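About Our Club

Hi, and welcome! I'm the teacher who ended up running the Nunutlow Robotics Club, and I also look after this page, so if something on it is out of date you can blame me. We're an after-school club at Nunutlow High, open to every grade, and you don't need to have taken a single computer class to join. Plenty of our members came for the snacks and stayed for the soldering.

We started out building little line-following cars on the cafeteria floor. Those are still the first thing new members make, and I still love them (there's a drawer full of the old ones that I can't bring myself to throw out). But these days most of our time goes into two-arm work, where a pair of arms shares one table and has to handle everyday stuff without bumping elbows.

Our big project this year is called Umomia. The job sounds easy: move things between two baskets, one on the left and one on the right, and put them where they belong. Then you try it! A toy carrot and a roll of tape need completely different grips, and the croissant is its own special headache. 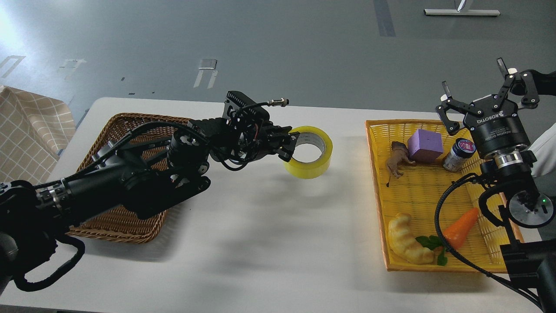

A full Umomia run lasts 60 seconds on the clock, and the students write up each one in the shared log, good or bad. We're at 1138 entries now. I read them on the bus, and some are very funny, especially the ones about the croissant. The rule is that you write down what you saw before you start guessing why, and I'm pretty stubborn about that one.

People ask me a lot how much of this the kids do themselves. Pretty much all of it. They plan the moves, write the code, tidy the cables, argue about the code, and rewrite it. I order parts and nag people about safety glasses. I taught geometry for years before I touched a robot, so I'm often learning right next to them, and they're very patient with me.

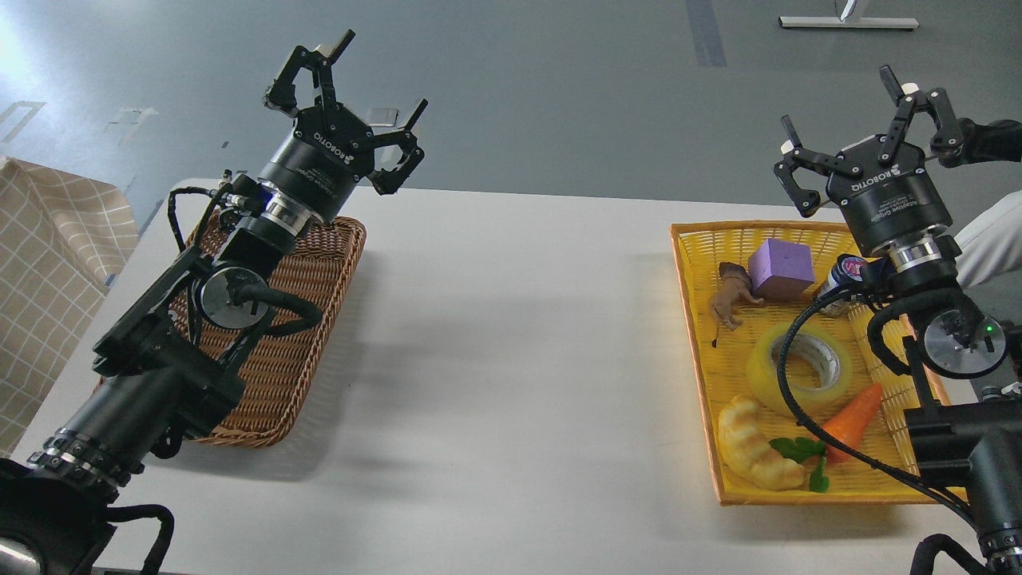

We split into 2 crews, which the students named Collet and Watlow for reasons I've never gotten a straight answer on. Collet takes care of the hardware side, so mounting, wiring and grippers. Watlow does the software and the planning. You can switch whenever you like, and most people do at least once. I wish I'd had that at their age, because I would have picked wrong the first time too.

In April we hold our open lab, when families come in and the members show off what they've been working on. Little brothers and sisters get to choose what goes in the basket, and they pick the hardest things every time!

If you'd like to join, stop by the lab after the last bell or leave a note for the robotics club at the front office. There's no tryout and no fee. New members get 5 starter sessions with an older student, and after that you pick a crew and jump in. Bring a notebook, tie back long hair, and please leave your drinks on the shelf by the door.

Page last updated 2019-06-28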